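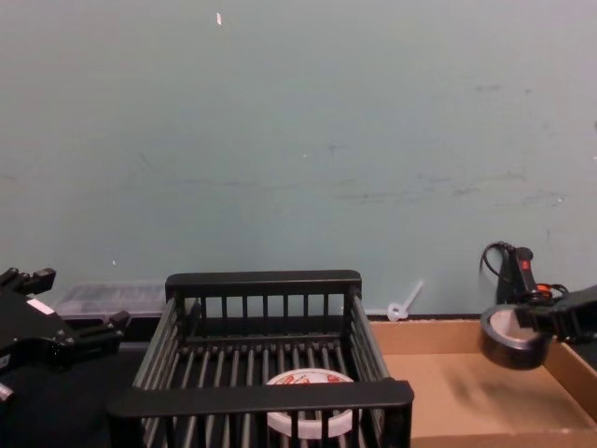 4.2. Durée de séjour et structure tarifaire dans les résidences hôtelières

Les données mobilisées dans cette section proviennent des registres de réservation de trois résidences hôtelières situées à Flurkthorpe et exploitées par la société Gajewski. Après suppression des doublons et des annulations intervenues avant l'arrivée, le corpus compte 3163 séjours. Les contrats d'entreprise, qui relèvent d'une négociation annuelle, ont été traités séparément ; ils représentent 248 séjours et font l'objet de la section 4.4.

La distinction entre court et long séjour n'est pas fixée de manière uniforme par les exploitants. Charpentier et Lâm retiennent le seuil de sept nuits, qui correspond au premier palier de remise dans la plupart des grilles tarifaires. Szulc lui préfère le seuil de vingt-huit nuits, au motif que la clientèle change alors de nature : le voyageur de passage cède la place au salarié en mobilité ou au ménage en attente de relogement. Nous conservons les deux seuils, ce qui conduit à distinguer trois classes de séjour.
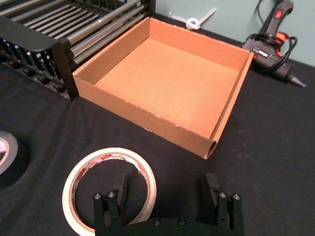

Le tarif moyen par nuitée décroît d'une classe à l'autre, mais cette décroissance n'est pas régulière. Elle est marquée au passage de la première à la deuxième classe, puis s'atténue nettement. Les entretiens conduits par Hanna Michalski auprès des responsables d'exploitation éclairent ce résultat. Au-delà de quatre semaines, le prix de la nuitée est rarement l'objet principal de la discussion ; celle-ci porte sur la fréquence du ménage, le montant du dépôt de garantie et les conditions de départ anticipé. La remise prend alors une forme indirecte, que le registre ne permet pas de mesurer (la distribution complète des tarifs est donnée en annexe, figure 3).

L'effet saisonnier demeure limité. Le mois de décembre fait exception : les courts séjours s'y concentrent, tandis que les arrivées de longue durée sont fréquemment reportées au début de l'année suivante. La résidence du quartier de Tamudside, plus éloignée de la gare, est la moins sensible à ce mouvement – sa clientèle se compose en majorité d'occupants déjà installés à l'automne.
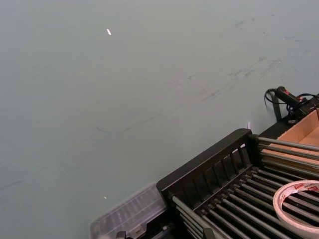 Deux réserves doivent être formulées. En premier lieu, les prolongations sont enregistrées comme de nouvelles réservations dans l'une des résidences, ce qui tend à y réduire la durée apparente des séjours. Un rapprochement par nom de client a été effectué par Latifa Ezzat, sans pouvoir être étendu aux réservations passées par un intermédiaire. En second lieu, l'échantillon relève d'un exploitant unique. La comparaison avec les établissements de Clurlow, dont la grille tarifaire ne comporte pas de palier hebdomadaire, est présentée à la section 4.3.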